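Workshop notebook — Dagdag bench, January, late morning

Webbing and tape shrinkage, second go
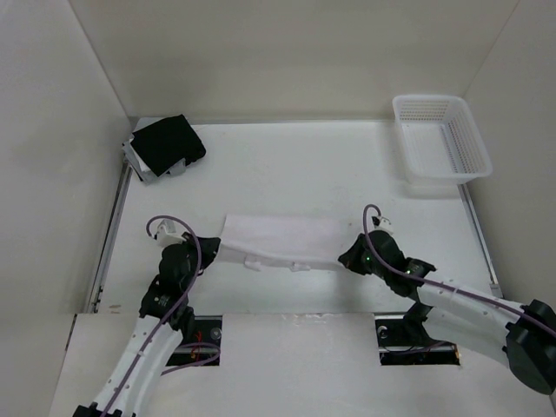 Mark Anthony Tagle
Textiles and finishing, Dostgate workshop

12 comments · 7 shares

Picking up from where I ran out of page last time. The question is still the same one: how much does plain white cotton tape shrink in the first hot wash, and does it matter whether we press it before cutting? Ha-neul thinks it matters a lot. I thought it didn't, and I am now less sure of myself (more on that below, grudgingly).

Stock is the Brerero twill tape off the big roll, the one with the dented cardboard core. I cut 14 lengths, all 71 cm, after letting the tape lie flat overnight with no weight on it. Last time I cut straight off the roll and the strips relaxed while I was labeling them, so every "before" number was junk. Seven were pressed with steam and seven left alone. Labels are laundry pen, P for pressed and U for unpressed, small, near one end. Do NOT use the blue marker again, it bled into half the batch and Ha-neul still has a shirt to show for it.

Wash was the hot cycle, plain powder, no softener. I put the strips in two mesh bags so they wouldn't knot. They knotted anyway! Took me most of a coffee to get the U bag untangled and I'm pretty sure I stretched U3 doing it, so U3 is out of the averages. Everything dried flat on the rack by the window, no tumbling.

What I got, in plain words until I type up the sheet: the unpressed ones came back clearly shorter and the P strips hardly moved. My guess is the steam did most of the shrinking up front, before I ever put a ruler to them. So pressing doesn't stop the tape shrinking, it just gets it over with early. That's what Ha-neul Hyun said in the fall, and it's written in this very notebook, so fine.

The ends are another story. The pressed strips frayed more than the unpressed ones and I don't have a good reason for it. Maybe I was rougher with the shears by then, the P set got cut second and my hand was tired. Next round I'll alternate, one P, one U, all the way down.

Side track, since it ate an hour. The steel rule and the cloth tape measure don't agree. Over the full length of a strip they're out by the thickness of a pen line, which sounds like nothing until you're trying to measure shrinkage with it. I checked the rule against the one in the Brerkell room and those two match, so the cloth tape measure is the liar. I've put it in the drawer with the string and the dead pens. Please leave it there.

Also tried the trick from the old drapery book — wet the strip, pull it out along its length, pin it, let it dry under tension. It comes out beautifully straight and the edges lie down nicely. Then I rinsed one again with no pins and it crept right back. Good for a photo or a display piece, no good for anything that'll see a washing machine. I'd still like to try it with starch.

Money stuff, so I don't forget: we have 4000 m of this tape on order for the apron job, and it would be cheaper to have it pre-shrunk by the supplier than to steam it here. I asked for a price. No answer yet. If they want silly money we could rig the steamer over the winding frame and run it through slowly, but somebody would have to stand there, and I have a feeling I know who.

Ha-neul's note, copied in from the scrap taped to my kettle: "Do the ties too. Ties get ironed at home, the neck loop doesn't." Good point, and annoying, because it means the same tape ends up treated two different ways on one apron. Adding a second wash and a home iron to the plan.

To do
- alternate the cutting, same shears, sharpen them first
- second wash on both sets, keep U3 out
- starch, one strip only
- weigh a strip before and after, see if we're losing finish or just length
- chase the supplier again
- new mesh bags, the zipper on the small one is gone

Stopped for lunch. Strips are in the flat drawer under the pattern paper, P on the left.

3 comments on this entry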